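Soap going to mush in the dish – how do I keep a bar going longer?

Posted by Iqra Rana, Wed 2 November

Hello all! I've switched the whole house over to bar soap and I love it, but the bars turn to jelly underneath within days. We have a flat Renetti dish at the basin, very pretty, no drainage at all. Do I need a different dish, or am I doing something wrong? I'd also like to take a bar away with me in March without it sticking to everything in my washbag.

Memon
443 posts

Oh, get a ribbed one, you won't look back!
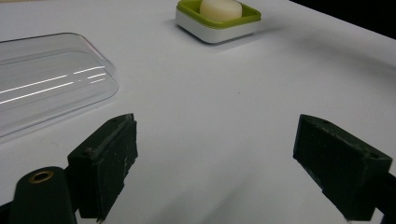
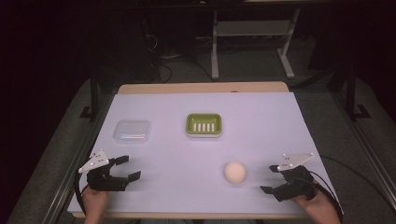
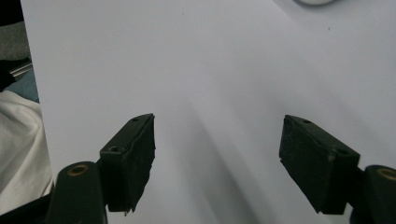

Bar soap lasts so much better when air can get underneath, and I'd change the dish before I changed anything else. The green-and-white one with the bar taken out shows what to look for – a row of raised ribs inside the tray, so the soap sits up off the bottom. Tip any water out each evening and give the ribs a quick scrub when they get claggy (an old toothbrush is brilliant for this). I keep 2 bars on the go and swap them over every morning, and mine go on for weeks now! For travelling, let the bar dry overnight before it goes in a tub with a lid.

Vaklow
8 posts

elastic band round the dish, soap on top. works fine

Skonero
2266 posts

Some soaps are just softer, especially the handmade ones with lots of oil in. Leave new bars unwrapped in the airing cupboard for a month and they harden up nicely – and the towels smell gorgeous too.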